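How do I get hard water film off glass without ruining it?

Posted by marigold_kitchen, 2018-11-16

Hello everyone, I hope I'm putting this in the right section. We moved out to Wotus in February and I love the house, but the well water is hard as nails. All my drinking glasses have gone cloudy, and so has the big vase my aunt left me, which is the one I really care about. I've been running the dishwasher with the regular tablets and the rinse compartment filled to the top. A neighbor swears by steel wool and I just can't bring myself to try it on the vase. Is the cloudiness something that comes off, or is the glass itself damaged? And what do you all use?

Abhishek Singhal
Member, 348 posts

Welcome! Please keep the steel wool far away from that vase. Cloudy glass comes in two kinds and they look very much alike on the shelf. One is mineral film sitting on top of the glass, and that comes off. The other is etching, where the surface has been eaten into by soft water, strong detergent and heat, and sadly that stays. With a hard well I would bet on film, at least for the most part.

To find out, dab a little plain white vinegar on one cloudy spot, leave it for a few minutes, rinse and dry it well. If the spot clears up, you have film. Then you can fill the vase with half vinegar and half warm water and let it stand overnight. For the narrow part at the bottom I drop in a spoonful of uncooked rice and swirl it gently (my mother did this with her oil bottles, and I still hear that sound when I think of her kitchen). Rinse it, then dry it right away with a cotton cloth, all the way down inside if you can reach. Letting it air dry just leaves you a fresh set of minerals.

If the vase has any gold trim or painting on it, skip the long soak and wipe only the plain parts. I also measure my vinegar now instead of pouring by eye, in an old beaker I've grown fond of. 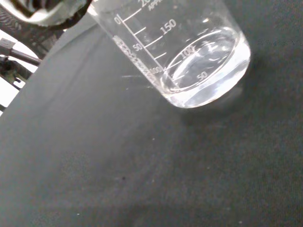
Glass beaker with a little clear liquid in the bottom

Good luck, and do tell us how the vase comes out!

porchlight719

Citric acid. Cheaper than vinegar and doesn't stink up the house. A spoonful in warm water, soak, rinse.

Teodora W.

I'm with Abhishek on all of it, only I'd check the salt in your dishwasher too, if it's the kind that takes salt. Ours had been set for city water by the people before us and I went a whole year blaming the tablets! Once I turned the hardness setting up to 3, the glasses stopped getting worse, and I soaked the old film off a few at a time on Sunday evenings.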